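Forum index > Home and Household > Textiles and Surfaces

Topic: Waffle weave as a table cover, small items won't stand straight

gridline_38
I have a side table pushed up against a folding screen in the spare room. It is used for guest supplies: toothpaste, snacks, a few small boxes. In March I covered it with a pale grey waffle cloth. Since then the narrow boxes lean. On the bare table they did not. Cloth is a Rusar, washed at 102 F, line dried, not ironed. Is this a property of the weave, or did I get a bad one?

PrimoDAmico
Property of the weave. A waffle cloth has raised ridges and recessed cells. A box with a small footprint rests on whichever ridges happen to be under it. If one edge lands on a ridge and the opposite edge drops into a cell, the box tilts. The effect is proportional to height over base width, so a tall narrow box shows it and a cube mostly does not.

Check the weight printed on the label. Under 400 gsm the ridges compress unevenly.

tolland
Disagree with Primo on the cause. I have had waffle cloths on two tables and never had a lean I could blame on ridges. Ridge height on a washed cloth is very small. What does cause it is a fold or a bit of slack underneath. Pull the cloth from all four corners and test again before you replace anything.

gridline_38
Label says 400, so it is not under. I pulled it tight last night. Current state, 10 p.m.:
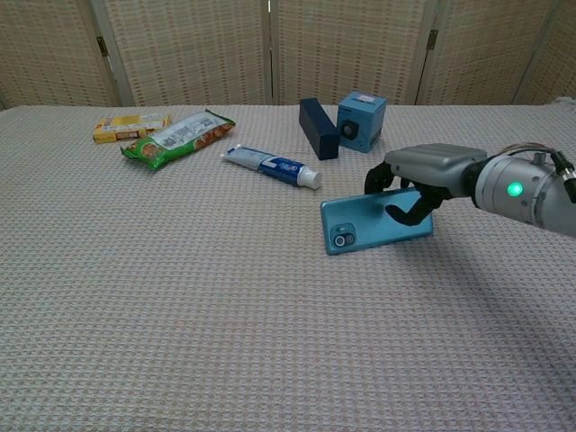 Back half of the table, screen behind. Navy box has a slight tilt, light blue one is upright.

PrimoDAmico
The two boxes at the back are the useful comparison. Same cloth, same part of the table, different proportions. The tall one tilts and the cube does not. I would call that consistent with what I wrote.

tolland
Also consistent with a navy box whose bottom flap is not fully closed. Tuck flaps on cosmetic-size cartons bulge after they have been opened once. Put it on a hard counter. If it still leans, the cloth is cleared.

m_weatherby
Or the cube is touching it. They overlap from this angle and I can't tell whether there is a gap. Separate them by a hand's width and look again.

Separate question for the OP: what is the screen? I am looking for one with that kind of woven panel and the small hinges on the frame strips. Mine is solid board and it blocks all the air from the register.

gridline_38
Screen was bought secondhand, seller said Nowicki. I have not found a maker's mark. The panels are 38 cm each by my tape. Woven infill, narrow wooden strips between. It passes some air. Dust collects in the weave and has to be vacuumed with the brush head.

m_weatherby
Thanks. 38 would work for me.

hollis_b
Regarding the layout. Why stand anything up at all? The yellow box is lying flat, and so are the snack bag and the toothpaste. Lay the other two down and the question goes away. A tray would also do it. Grilari sells a shallow one that fits a side table, and it keeps crumbs off the cloth once somebody opens a bag. Waffle weave is bad for crumbs. They sit in the cells and do not brush out.

gridline_38
I had a tray. It takes up the area I want for a glass and a phone. Also the toothpaste rolls less on the waffle than it did on the tray, so the texture does some good.

hollis_b
Toothpaste tubes don't roll. The crimp stops them.

gridline_38
The cap end pivots around the crimp. On the tray it ended up against the rim every time I moved something.

hollis_b
Fine. I would still keep it away from the food.

tolland
Did you do the counter test?

gridline_38
Done this morning. On the kitchen counter the navy box still leans, but less. Bottom flap does bulge on one side. I taped it flat and put it back on the cloth, well clear of the cube. There is a small lean left, visible only if I crouch to table level.

PrimoDAmico
So both.

tolland
Mostly the flap.

PrimoDAmico
If it leans on the cloth with the flap taped and the box clear of the cube, that remainder is the cloth. For anyone with the same problem, a piece of thin card under the base, cut slightly smaller than the box, bridges the cells and can't be seen from above. Flat weave is the other option. Prelemow has a plain grey one, and I have used it on a hall table without trouble.

m_weatherby
Does the Prelemow shrink?

PrimoDAmico
Slightly in the first wash, lengthwise. Buy one size over.

gridline_38
Card works. Leaving the waffle on for now.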